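Bench notebook, CPU cell – Wednesday, late shift 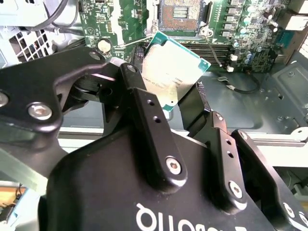

Ran the Stidlow towers again from 2 pm. Same job as yesterday, pick CPU, bring it over the socket, square it up, lower, let go. Lever still done by hand. I want that written down because the Odalel summary that went upstairs says "fully automated CPU placement" and it's not, somebody stands there and works the lever on every board and looks at the pins before.

Batch today 17 units. 15 placed without anyone touching the arm. Two stops, both on the approach, both the same fault: part rotated in the fingers more than the script allows, so it backs off and waits. Good, that's what we asked for. Would much rather it sit there and beep than push.

Fingers: still don't love how they hold the heat spreader. Tilt on pickup varies from unit to unit. Correction move handles most of it but it's slow, and you can see people at the bench lean in every time it does the wiggle. Kai-wen thinks the tray pocket is the problem and not the fingers. Probably right. Ask Tranlow for the deeper pocket insert, the old drawing is in the shared folder under "tray_v3_final_USE THIS".

Cables. Anything loose on the case floor needs to be out of the way before the arm comes in. Not in the work instruction yet. Kai-wen Siu does it without thinking because of years doing refurb by hand, but the new people don't, they wait for the robot to do its thing becuase that's what they were told. Add a step. Also a step for the lever: open fully, check it's open, THEN green button. Had one near miss last week with it half up.

Stuff about people, since Ekwueme asked us to keep notes on it and I keep forgetting:

– Wrists. Two of the bench crew say evenings are better now, less pinching small parts. Backs no better, they still bend over the case for cables and screws. Table height was set for the arm and not for them. Asked facilities for risers, no answer.

– Pace. By hand you could do three fast, then stand up, get coffee, come back. Now the cell sets the rhythm and people feel they can't walk off while it's moving. Technically they can, it'll hold. Have told everyone twice. Needs to be on the card by the screen or it doesn't count.

– Inspection. The bench people are catching more bent pins before placement. They have time to look. Kai-wen showed the others how to angle the lamp so a bent one throws off the pattern. Nothing to do with the robot except that the hands are free. Ought to go in the report as a benefit and I bet it gets cut.

– Boredom. Came up again. Watching is harder than doing, after lunch especially. Suggested swapping every hour between the cell and the heatsink bench. Trying it from tomorrow, see if the count drops. Don't care much if it does for a week.

– Nobody on days has been trained to recover from a stop. They call me. I was called at dinner. Not a system.

Numbers: total through the cell since we started is 756. The December review wants 3000 before anyone decides on a second arm. At this rate we don't get there unless days run it too, so see above, training first. I'd sooner be late with the number than have people clearing faults by guessing. Said so in the meeting, minutes say "team is confident." Hm.

Question from the floor, writing it down so it gets a proper answer: if there's a second arm, does the placement bench go from four people to two? I said I don't know, and I don't. Ekwueme says redeployment to test and repair. Asked for that in writing. Test and repair pays a grade higher so if it's real people will want it, but they need the soldering course and the course is full.

Other bits:

Gripper screws checked with the small hex key at start of shift, all tight. Put paint marks on them so we can see if anything moves – not done yet, no paint pen. Someone has it.

Closing force turned down one notch at 4:30. No drops after. Don't read much into that, short run.

Script still picks the old approach height if you load it from the recent list. Load from the folder! Deleted the old one from my login, can't delete it from the others.

Coin cells: Kai-wen pulls and tests them at intake now and not at final, saves opening the case twice. Nice change, came from the bench, cost nothing. Put Kai-wen's name on it in the log.

To do tomorrow:
pocket insert, Tranlow
lever + cable steps into the instruction
card for the screen (YOU CAN WALK AWAY, IT WILL WAIT)
recovery training, pick two from days
chase risers
paint pen

Left the cell parked and powered down 9:50 pm. Tray with the two rejects is on my desk, don't put them back in the batch.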